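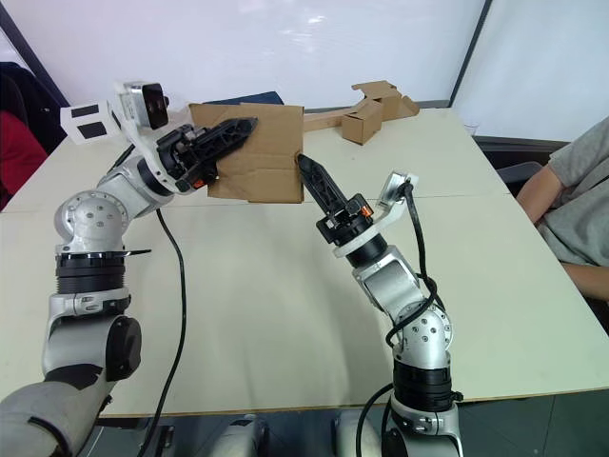 Astthorpe Packaging History Group

Folding carton

A folding carton is a container made from a flat sheet of cardboard, creased along set lines and folded into shape. It is stored flat and opened out when needed. The Okus pattern, drawn up by Hildegard Heitmann, has 2 main creases and a base that tucks in without glue.

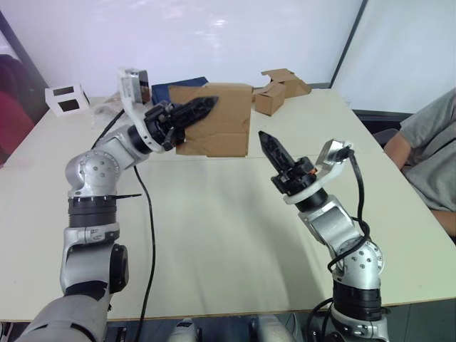 Brown corrugated carton standing on a white table.

Corrugated board has a wavy inner layer between flat sheets. Creases soften with handling, and a reused carton may not close squarely. The Astthorpe collection holds 849 cartons, stored flat in bundles of 30.

Paper bags serve for lighter goods. They also fold flat, and take up less room on a shelf. 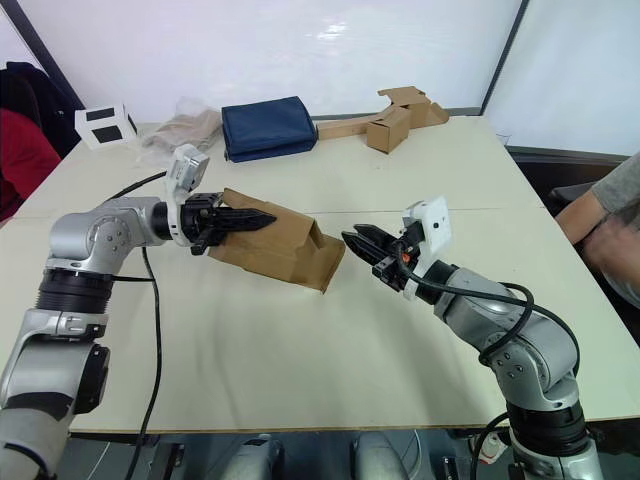

Brown paper bag, folded and slightly crumpled.

See also: Kinyua fold; Daltico tray.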